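Textile Preparation Assistant (part-time, fixed term)

Reference number: 1496
Employer: Sodberg Textile Services
Location: Janell Building, ground floor
Unit: Plodadano household goods program
Contract: 3 months, with possible extension
Pay: $200 per full shift
Posted: Saturday, May 20, 2023

About the position

Sodberg prepares, sorts and keeps records of soft household goods for the Plodadano program. The stock is made up of throws, bath textiles, blankets, crib covers and unsewn fabric lengths. Each piece is logged on arrival, conditioned, laid out, folded, graded and returned to the shelf. The assistant carries out this work under the written procedure and reports to the shift lead.

The position covers the pile fabrics group, which holds 200 pieces. Pile fabrics include fleece, terry, sherpa and plush. They are kept apart from the flat weaves and follow their own schedule, as the surface marks under load and takes longer to recover.

Duties

Unpack incoming pieces, remove tags and loose packaging, and enter the piece number, fiber content and stated size in the stock sheet.

Lay out each piece at room conditions before any measurement is taken. The minimum rest period is given on the card for that fabric type.

Fold and unfold pieces according to the pattern card. Cards are in use for halves, thirds, loose gather and rolled edge. A piece that drifts off the card during folding is opened completely and started again; do not correct a fold by pulling on one corner.

Grade the pile on the five-step sheet after each handling cycle. Flattening, matting, pulled loops and shedding are recorded in separate columns.

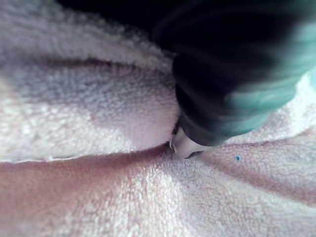
Curly and looped piles are the slowest part of the job. A light-colored fleece with a dense pile hides a crease until the light comes from the side, so grading is done with the side lamp on and the ceiling lights off. Run the back of the hand across the surface in both directions before writing down a grade. If the two directions disagree, record both. Where the cloth has been gathered at a single point, note how far the gather extends and let the piece rest flat before it is graded again.

Brush shed fiber from the work surface between pieces. Fiber from a pale piece shows on the next dark one and has to be logged as contamination if it is found there.

Shake out, re-roll and shelve pieces at the end of the shift. Pieces are stored rolled with the pile facing out. Stacking is allowed only for flat weaves.

Launder pieces flagged by the shift lead. Pile fabrics are washed cold, without softener, and dried on the low setting. Wash cycles are entered on the stock sheet by date and machine number.

Working area

Work is carried out in the Bárány room on the ground floor of the Janell Building. Part of the work is done at table height and part at floor level. Large throws and blankets are spread on the floor for squaring and edge checks, and the assistant should expect to kneel and stand repeatedly through the shift. Knee pads are supplied. Outdoor shoes are not worn on the carpet; bring clean indoor shoes or thick socks.

The carpet is vacuumed before each floor session and again after any piece that sheds at grade four or five. Low lamps produce bright spots on the carpet fibers. These should be kept off the piece being checked, because they make edge lines hard to read. Move the lamp, not the fabric.

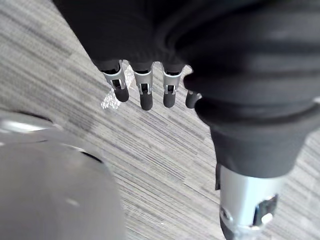

Bárány room, floor level: gray carpet with a patch of reflected light.

Shift pattern

Shifts run on weekdays, mornings or afternoons, and are assigned two weeks ahead. A full shift includes one meal break and two short breaks. Swaps between assistants are allowed if the shift lead is told by noon on the day before. No evening work is planned for this contract.

Requirements

Applicants must:

be 18 or older and permitted to work in the country without sponsorship

be able to lift a full laundry basket and carry it the length of the corridor

be able to work at floor level for up to half a shift, with breaks

have normal color vision or a means of matching shades reliably, as several pieces in the stock differ only slightly

read and write English well enough to follow a card and fill in a stock sheet

have no known allergy to wool, polyester fiber or laundry detergent

Useful but not required:

experience in a laundry, linen room, alterations shop, fabric store or hotel housekeeping

knowledge of fiber types and care labels

basic spreadsheet use

Training is given over the first two shifts and is paid at the full rate. It covers the pattern cards, the grading sheet and the rolling method. At the end of training the assistant grades a reference set, and the grades are compared with those on file. A second attempt is offered if the first does not match closely enough.

Clothing and personal items

Wear plain clothing without sequins, exposed zippers or hook-and-loop closures, all of which pull loops. Remove rings, bracelets and watches before handling pile fabrics. Keep nails short. Hand cream is not used during the shift. Lockers are provided outside the Bárány room. Food and drinks other than water stay in the break area.

How to apply

Send one page describing relevant work or home experience, in no more than 200 words, together with a list of available days. A formal résumé is accepted but not needed. State the reference number in the subject line. Applications go to the Sodberg front desk, by email or on paper.

Selected applicants are invited to a short practical session, in which they fold one throw from a card and fill in one line of the stock sheet. No preparation is required. Indoor shoes are needed for the session as well.

Applicants who were on the reserve list in February do not need to repeat the practical session but must submit their available days again.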